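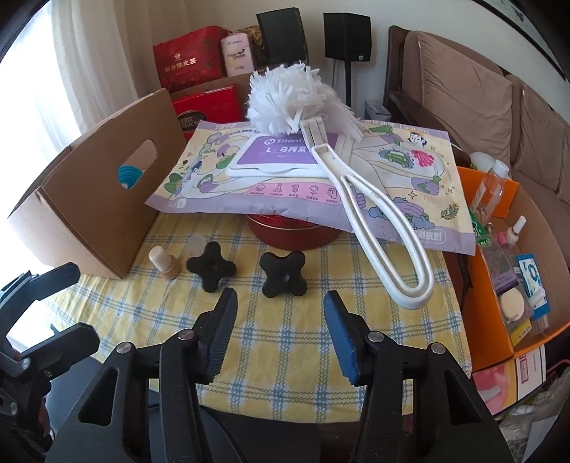
Week 3: Reading a Product Claim

Start with who did the counting. The Niltow survey says 970 households "prefer" its cleaning range. Prefer it to what? The write-up never says, and a preference with no rival on offer is worth very little.

Ratov does a bit better. It gives a sample of 3,459 and then reports only the 70 percent who finished the trial – see Nakamura's notes on dropouts, and treat the rest of the report with care.

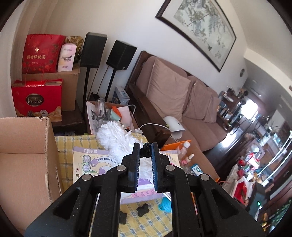
Fig. 1. Packet of nitrile gloves on a checkered tablecloth, with a duster head.

Words like "multi-purpose" and "extra durable" can't be tested until somebody names a purpose and a number of uses. Siu calls them harmless puffery. I'm less sure. Buyers do act on them, and sellers know it. 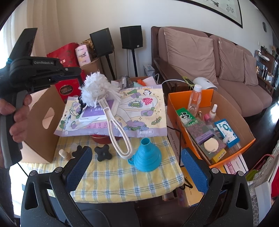 Fig. 2. White duster on top of a printed plastic package.

For Tuesday: read the Lévesque chapter, skipping the Treltura case (it leans on one unpublished memo). Bring one claim from something in your own kitchen and write down what evidence would change your mind about it. One page, no slides.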